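Back bedroom, Lallmont
Gallery by Rungnapa Ratanaporn
Posted 3/20/23
Filed under: Rooms, Cleaning, Furniture

The back bedroom at Lallmont is the smaller of the two on the garden side. It has the bed, one bedside table with a drawer, a light wood-grain floor and long grey curtains that come right down to the floor. We let it to guests from March and it gets a full clean before the first of them arrives.

Most of the work is dusting and sweeping. The vacuum cleaner is kept downstairs and is heavy, so for one room I usually take up the small things: a dustpan, a hand brush, two cloths and a bucket. The beige plastic set has done this room for several years. It is light, it wipes clean, and it shows up well against a dark carpet when you have put it down and forgotten where.

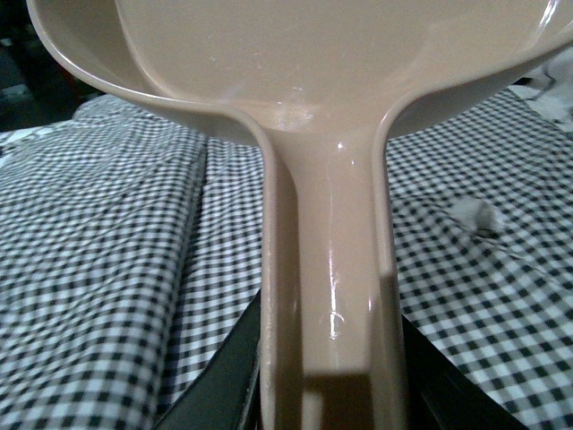 Plastic pans do get marked. Grit does most of the damage, and after a few seasons there are always small scratches that no amount of washing will shift. I wash mine in warm soapy water at the end of a job and stand it upright to drain. The brush gets a comb-through with an old fork to pull out the hair and fluff, then it hangs by itself for the night so that the bristles keep their shape.

The order of work in this room has settled down over time. Windowsill and curtain rail first, then the top of the bed frame, then the furniture, and the floor last of all. I used to start with the floor and then had to do it twice.

The curtains are from Histex and were already in the house when we came. They are pale and they hang the full length of the window, so dust gathers along the hem. I lift the bottom edge, shake it gently and leave the sweepings where they fall until the rest of the room is done. Once a year they come down and go in the bath with a mild detergent. Pritchard, the shop in town, quoted 567 for a new lined pair in the same length and we decided to keep the old ones.

The bedside table came from a house sale and cost 30. It had ring marks on the top and a drawer that stuck. The rings came out with fine wire wool and Pledent wax, put on in thin coats with a day between each. The drawer only needed a candle end rubbed along the runners. It is a warm honey colour and the front edge of the top is rounded over, so there is no sharp corner to catch your hip on in the dark.
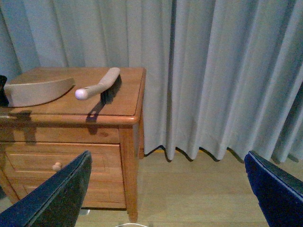
A duster does for the wood most weeks. Wax is an occasional job, twice a year at the most, and anything more leaves a sticky film that holds the dust. I take everything out of the drawer when I do it. Last time that meant a torch, 19 hair grips, a bus timetable and a paperback left by a guest, which is now on the shelf on the landing.

The floor behind the table is the awkward part. A broom won't fit between the furniture and the curtain, and pulling the table forward across the boards scratches them, so it has to be lifted. It is light enough for one person with the drawer out. Felt pads under the feet help as well. They need replacing every so often – the cheap ones pick up grit and are then worse than having none.

For the sweeping I work from the window towards the door, in short strokes, with the pan tilted so that its front edge sits flat on the floor. Fine dust always leaves a thin line along that edge. I used to chase it with the brush, but a damp cloth picks it up in one go. Then a second cloth, wrung out well, over the whole floor in the direction of the grain, and the window open until it has dried.

Bedding goes on after that, and the lamp and water glass go back beside the bed. From start to finish the room takes me a morning, with a stop for tea.

The front bedroom is next. It has a rug, a wardrobe and a much larger window, and the skirting boards there need painting before anything else is done.

More from Lallmont: Landing shelves (8 pictures) – Kitchen cupboards – Garden steps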